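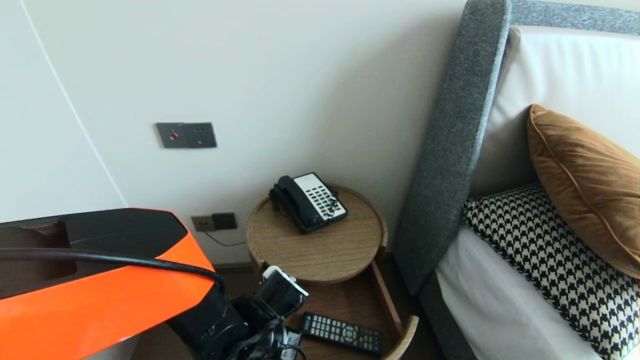 Learning to sleep away from home

I have never been a good sleeper in strange beds. My mother used to say I could be kept awake by a curtain thinking about moving, and she wasn't far wrong! So when we booked six nights in Malabanan this August, I promised myself I'd go about it properly for once.

The first thing I did was give up my late cup of tea, which hurt (I do love a late cup of tea). The second was to bring my own pillowcase, washed at home in the usual powder. It sounds daft, but the smell of it settled me more than any lavender spray ever has.

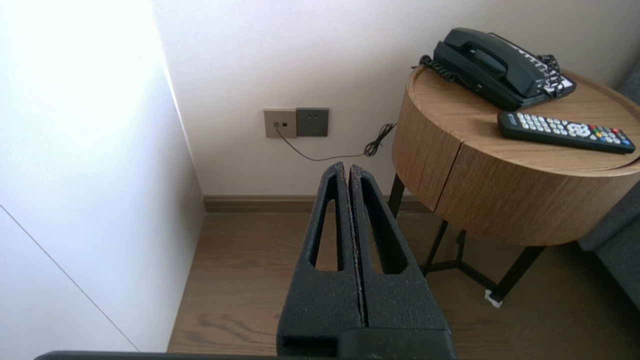

I also stopped looking at the clock. At home I'm a dreadful one for working out how many hours are left, and by 4 in the morning I've done the sum so often that I'm wide awake and cross.

We use cookies to improve your visit. Accept | Manage settings

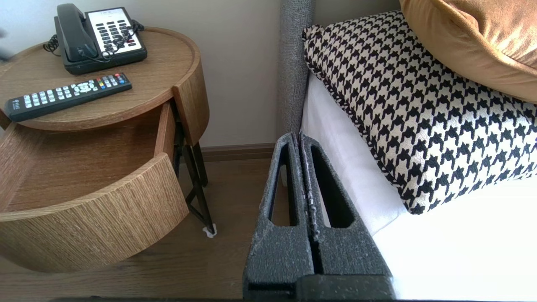 Reading helps me, as long as it's something gentle and the lamp isn't too fierce. I allow myself 30 minutes with a paperback and no more, and I keep my mobile well out of reach. An old-fashioned telephone with a curly cord is about as much technology as I want near my head at night, and the television remote can stay where it is too, tempting as all those buttons are.

By the second night I slept until breakfast, and I was so pleased that I had two helpings of eggs.
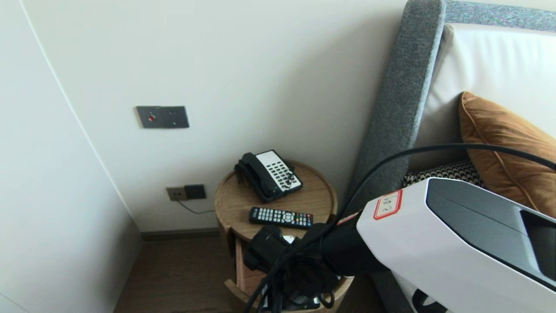
The bedside corner, phone and remote at the ready.

Next month we're off to Grikden, and the pillowcase is coming with me.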